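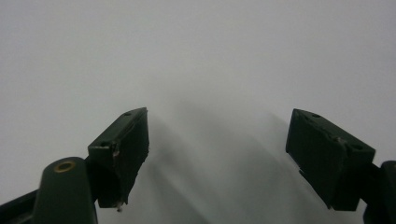 Fig. 1. Pale gray-white, a little bluer toward the top and lighter in the upper right.

My project for Ornella Benedetti's interiors class was all about plain backgrounds, and I loved it way more than I expected! The question was how people name a color when there's no pattern or print to help them. I used Fig. 1 as my starting point and asked 42 people at Madport to give me a word for the pale part. I got "white," "gray," "fog," and (my favorite) "skim milk."

Then I asked again with two sample cards next to it, one warm and one cool. A lot of people changed their minds — my roommate changed hers twice. I think the cards mattered more than the shade did, but I didn't control the lighting in the hallway, so I can't say for sure. Next time I'd stay in one room and keep the blinds shut. The full word list is in the appendix.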